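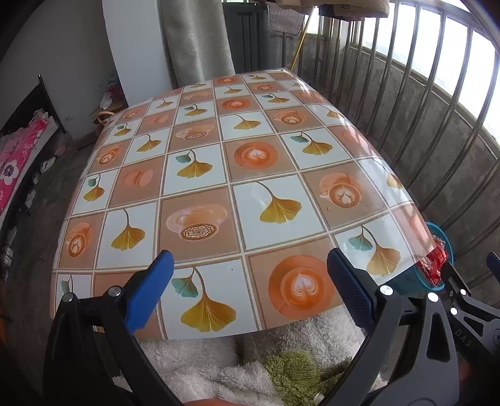 Ticket: bottle-to-basket episodes scored as success, reviewer disagrees
Project: Kudura
Opened by: Colton Fraser
Status: reopened

Fluren marked this resolved after the December update. I don't buy it. The release note says the auto-labeler now handles "all common release types." I pulled 45 episodes it had passed and watched every one. In 42 I agree with the label. The other three have the bottle leaving the jaws well before the basket, and the clip ends before anyone could say where it went.

Steps tried
1. Re-ran the labeler on the same three. Same result, same confidence.
2. Swapped in the older Tomaren weights. Two of three now fail, but so do a bunch of good ones.
3. Checked the gripper width log against the video. Jaws read open at the right moment, so the sensor isn't lying. The labeler seems to treat "open near basket" as "placed." 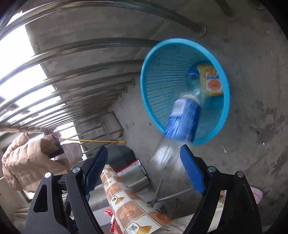 Bottle in the air, jaws open, basket ahead. Label at this point: placed.

Reply from Halilović support, 4:10 pm: "Drops are a valid placement strategy. With 1000 episodes the noise averages out."

Does it? If the labeler makes the same mistake every time, 1000 episodes just gives us more of it. And I'd like to see a policy trained on this stuff put down anything with a lid off before I call dropping a strategy.

Asking for
- a separate tag for drops
- two more seconds of video after the jaws open
- the threshold they use for "near," which I have now requested twice

Leaving this open. Please don't auto-close it again — the last one went that way and I had to retype the whole thing.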